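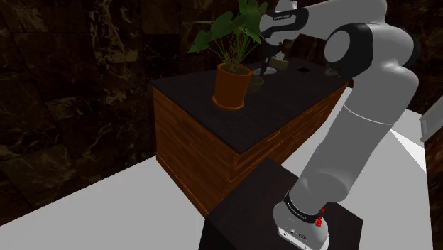 Simulation league: arm reaches into the plant and the run fails

Student Projects > Robot Arms > Simulation

rowan_k
Second year in the student league for us, first year in the simulated division. Our club has 2 people on the arm code, me and Selorm Darko, and we are stuck on the plant task. The gripper has to come down beside the stems, near the back of the pot, without the arm touching more leaf than the rules allow. We plan a path, it looks fine in the viewer, and then the contact log fills up as soon as the wrist gets low.

We have done 750 runs with the scene shuffled each time. 70 passed. Most of the failures are leaf contact on the way down. A few are the fingers hitting the rim of the pot.

Planner is the stock one from the Waltard kit. Any ideas before we rewrite the approach step?

gearmesh
What does your collision model use for the leaves? If it's the default, the whole plant is one box and the planner will either refuse or ignore it, depending on the margin.

rowan_k
We turned the plant box off, because with it on there was no path at all. So right now the planner only knows about the pot and the counter.

gearmesh
Then it isn't planning around the leaves. It has no idea they exist. Your 70 are the ones where the random placement happened to leave a gap.

Kipchumba Sang
I mentor a team in the same division. We had this in March. Split the plant into pieces: one cylinder for the pot, one thin cylinder for the stems, and a flat plate for each big leaf. The plates don't have to be exact. Planning time went up but it was still inside the limit for us.

Also check your wrist angle. If you lock the gripper to point straight down from the start of the approach, the forearm has to stand nearly vertical over the pot and there are very few ways in.

rowan_k
Took a view from the other side of the table to see what you mean about the forearm.
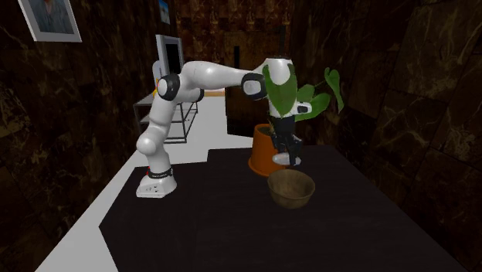
Gripper down at the back right of the pot, one leaf across the wrist from this side.

Kipchumba Sang
Yes, that's the pose I was talking about. Try letting the wrist tilt until the last part of the descent. I would also bring it in from the back of the pot and keep the elbow higher.

tallybar
I disagree with the tilt advice. We tried it with the Sterex gripper model and the fingers came in at an angle and caught the stems. Straight down is slower to plan but it's predictable. I would keep it vertical and move the approach point farther out.

Kipchumba Sang
Farther out puts you over the leaves on that side, though. It depends which way the plant is turned.

tallybar
Sure, so read the plant's rotation first and pick the side. The scene file gives it to you.

gearmesh
Does it? In the practice scenes, yes. I thought the scored scenes hide it and you have to get it from the cameras.

tallybar
Just looked at the rules again. You're right, it's hidden in the scored ones. So anything that reads it from the file will pass at home and fail on the day.

rowan_k
OK that matters, we were reading it from the file for the pot position too. Selorm is changing that part now.

selorm_d
Selorm here. Pot position from the camera is working. It's easy to find by color against the dark top. The leaves are harder, they overlap and the depth is noisy at the edges. I'm going to try plates for the biggest leaves only and treat the rest as soft.

plumbline
Don't forget the bowl. If it sits in front of the pot and you swing in low from that side you will hit it, and that's scored as a collision the same as the table.

selorm_d
The bowl is in the model already. We haven't hit it so far.

rowan_k
Update. With plates on the large leaves and the wrist vertical, leaf contact is down a lot. We still clip the rim sometimes. Haven't tried the tilt yet. I'll put the planner settings in the Fodcombe folder when they're cleaned up, probably after our next club meeting.

Kipchumba Sang
Good. Run the tilt version on the same seeds so you can compare them properly. If you change the seeds and the wrist rule together you won't learn much from it.

Thread last updated September 23, 2021
Shares: 2

Comments from readers

nadir_b: The plate idea works for cables too. We used it in our class project with the Adeleke bench scene.

moss_unit: Could someone post the leaf sizes you used? Ours are guesses.

halftrack: Still think the league should give out a proper leaf mesh. Every team is building its own version of the same plant.

Related threads
Contact log shows hits but the viewer shows none
Choosing a camera position for the counter scenes
Waltard planner: what the margin setting does
Forming a new school team, simulated or physical division?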